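I keep hearing that the next big model will fix cloth folding. Maybe! But I think we're skipping the boring part, and the boring part is the logs. Last month I went through 631 runs in Ovov, our replay tool, and most of my afternoon went into lining up timestamps between two arms that each kept their own clock (why do we still put up with this?). Give me one shared clock and a planner I can pause over a bigger network any day.
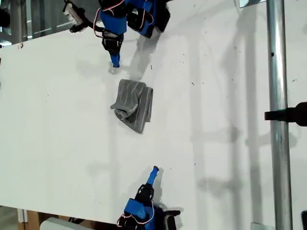 Photo: Carola Gerlach / Drerkura

A folded towel and two grippers, and you still need to know which arm moved first. So fix your tooling, please, and then come talk to me about models.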